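Show barn notebook, September, 6:40 a.m.

Scale is fixed! Loredana swapped the load cell last night and the platform zeroes every time now. Walked Arkley on at first light and got 795 lb, then took him off and put him back on, and got 795 again. I could have kissed that scale.

Gentile was less helpful (danced, leaned on the side rail, stepped on my boot) but settled at the fourth try. I want her on again before evening feed so we have a matched pair of readings. Gualtiero, if you do it, same halter please, the leather one and not the rope.

Ration notes: day 7 on the new mix and they are cleaning up the bunk in 63 minutes, down from nearly two hours when we started. Beet pulp soaked longer this time. Love the smell of it. Manure looks good, no change in Alus at all, and he is the fussy one.

Bottle and white table, both views:
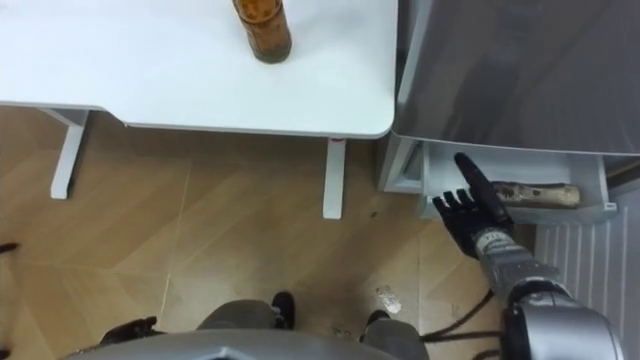
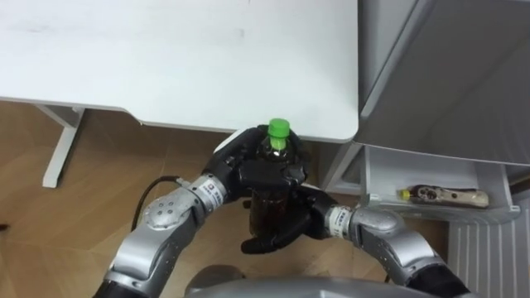
Hair: rinsing with cold water twice a day is really starting to show on Alus, especially over the shoulder and down the hind leg. Ginevra wants to try blowing forward first and then up. I'm all for it, we'll do the left side her way and the right side ours and compare.

To do: clipper blades to Indrek for sharpening, new neck ties, ask Carmela whether the 4 juniors can stay for showmanship practice.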